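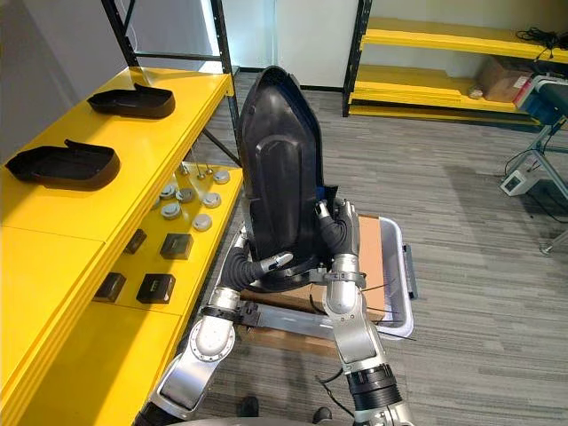

Une page recto verso, et tout change dans la cellule !

Depuis le temps que nous réclamions des règles écrites pour la manutention des pièces moulées par nos robots à deux bras, les voilà. La fiche de bonnes pratiques de l'atelier Clillia est sortie le 28 juin 2018, et je ne vais pas cacher mon plaisir : elle tient sur une feuille, elle se lit debout, et elle parle de ce qu'on fait vraiment entre les étagères jaunes.

Petit rappel pour ceux de Gellwood qui nous rejoignent. Jusqu'ici, chaque équipe avait ses habitudes. L'une prenait les coques par le bord supérieur, l'autre par les flancs, et les consignes passaient de bouche à oreille au changement de poste. Kyu-ri Maeng a repris tout cela à zéro, avec les relevés d'incidents de Taseck d'un côté et les remarques des opérateurs de l'autre. Elle a aussi passé plusieurs matinées assise par terre à regarder travailler les bras, un carnet sur les genoux. Le résultat s'en ressent, et en bien.

La première règle est celle qui a fait le plus discuter. Toute pièce plus large que la main du robot se prend à 2 mains, point final. Les grandes coques noires sont concernées au premier chef. Une main en appui sur un flanc, l'autre refermée sur le bord opposé, un peu plus haut : la prise décalée est désormais la prise de référence. Quelques collègues craignaient de perdre du temps. On en perd un peu, c'est vrai, et je trouve que c'est du temps bien placé quand on voit comme ces surfaces brillantes gardent la trace du moindre glissement.

Pour les plateaux noirs en forme de semelle, c'est différent. Une seule main suffit, à condition de pincer la paroi latérale du côté large et jamais le bout arrondi. L'autre main reste en retrait, vide, et ne passe pas au-dessus de l'étagère pendant le levage. Cette phrase-là, je l'aurais encadrée ! Presque toutes nos petites collisions de l'hiver venaient d'une seconde main qui anticipait le geste suivant.
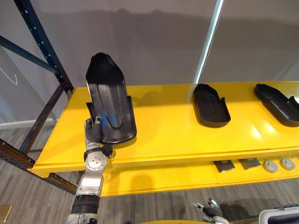
Prise à une main d'un plateau : pincement sur la paroi, côté large, les autres plateaux restant à plat sur l'étagère.

Vient ensuite le rangement, et là je reconnais que je m'attendais à m'ennuyer. Pas du tout. La fiche pose que le niveau supérieur est réservé aux plateaux et que les petites pièces (capuchons ronds, blocs carrés) vont sur le niveau du dessous. Les plateaux ne s'empilent pas. Ils ne se chevauchent pas non plus – même « juste deux secondes », Kyu-ri insiste. L'orientation, en revanche, est laissée libre : le système de vision s'en débrouille très bien, et imposer un alignement parfait revenait à faire faire à la main le travail de la machine.

Côté vitesse, la consigne est de 60 % du réglage nominal tant qu'une personne se trouve à l'intérieur du marquage au sol. Le retour à pleine vitesse se fait au pupitre, par la personne qui est sortie, et par elle seule. Le contrôle des doigts a lieu à chaque prise de poste. Tous les 1 000 cycles s'ajoute une inspection du poignet, vis comprises, notée dans le cahier Myung (le bleu, pas le classeur).

Ce que j'aime par-dessus tout, c'est le verso. Il y a une colonne blanche intitulée « Ce qui ne marche pas chez vous ». Chacun peut y écrire au stylo, et les feuilles sont relevées le vendredi. Dans mon équipe la colonne est déjà à moitié pleine, avec une très bonne question sur les câbles qui traînent au fond des bacs, que la fiche n'aborde pas encore. Le sujet sera traité dans la version de septembre, de même que la dépose des coques, qui mérite franchement mieux que les deux lignes actuelles.

Les feuilles plastifiées sont à prendre au magasin. N'imprimez pas la version qui circule par messagerie, c'est un brouillon et la règle de vitesse y est fausse.

Commentaires

Bastien R.
Enfin la seconde main en retrait par écrit. Je le répète depuis la mise en service ! Merci Kyu-ri.

odile_m
Est-ce que la prise décalée vaut aussi pour les coques sans rebord ? Chez nous on en a encore un lot et je ne vois pas où fermer la main.

Kyu-ri Maeng
@odile_m Non, pour celles-là gardez l'ancienne consigne jusqu'à la prochaine version. Notez-le au verso s'il vous plaît, ça m'aidera.

Fanch
Plus une seule feuille plastifiée au magasin ce matin.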